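Ticket 758 - Wrist view rotated after driver update, planner rejects approach poses
Project: Prarko
Opened by: Marlies Lüthi
Assigned to: Severin Schnyder
Status: Open

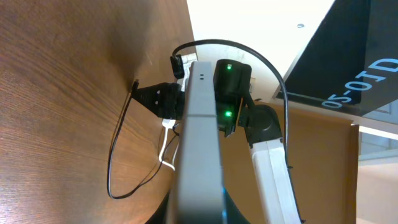

Attachment 1: wrist view, gripper finger and cables, 05-01D panel at top right.

Marlies Lüthi, 16 October 2024
Since updating the Wako driver at Disisberg, the planner rejects most approach poses over the wooden surface. The error is "start state in collision". The arm is clear when I check by eye. Panel text comes out sideways and upside down in the attachment.

Severin Schnyder
Please send the static transforms and the planner log. Is the rotation flag set in the launch file or in the driver config?

Marlies Lüthi
Both. Log attached, see line 865 onwards.

Severin Schnyder
Then it is applied twice. The finger mask is turned with it, so points on the finger stay in the cloud and are treated as an obstacle. Remove the flag from the launch file, keep the one in the config, and restart the perception node.

Marlies Lüthi
Done. Start state is now accepted. 2 of 300 test plans still fail, both with the wrist turned right over.

Jonas Riedl
The cables are not in the collision model - the black one loops well above the finger. I would add a padded shape for it before looking at those two.

Severin Schnyder
Agreed. Moved to ticket 865 for the cable shape. Keeping this one open until Marlies has rerun the set.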